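Home | Contents | Chapters | Instructor Notes | Search
This site uses cookies to remember your reading position. Accept | Settings

CHAPTER 10
Choosing a Starter Kit for Everyday Handling

2021-04-20 | Torben Baumgart

Making coffee is a wonderful subject for a first automation project, and the machine that brews it is the easy part! The hard part is the small stuff nearby: cups that nest too tightly, and lids that slide, tip and cling to one another. In this chapter we look closely at the Markach, a tabletop handling kit sold by Sondwood, and ask what it can do for a student team with a counter and one semester.

The kit comes with 2 light arms, a camera mast and a box of 16 soft fingertips. Our copy went to the teaching lab at Braltimholm in September, and the class took to it right away (the fingertips alone kept them busy for a week).
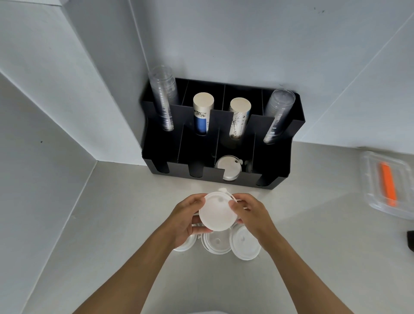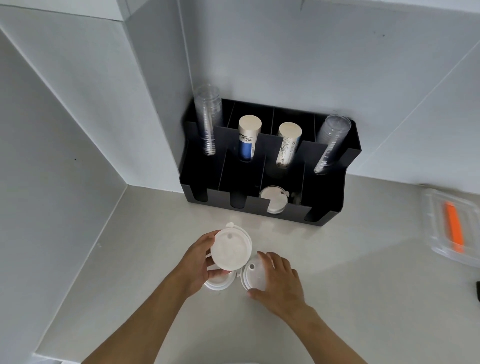
Lids by hand, at the cup organizer.

Before you judge any handling kit, learn the job it is meant to take over. Markach lets you build a task from short moves such as reach, pinch, turn and set down, and your first assignment will be to write one out on paper. Start with the organizer: its front compartments have U-shaped cutouts, so a finger can get in and pull something out, and the lids in there stand on edge. A gripper that comes straight down from above would need a different plan from one that comes in through the notch. I love this kind of problem, and the kit's side-entry fingertips are the best reason I know to pick it for a class.

It has weak spots too. The Tsang controller that ships with it is slow to start, and the printed guide runs to 102 pages with no index. Section 10.1 covers unpacking and mounting the arms. Keep the fingertip box handy, as you will need the narrow pair first.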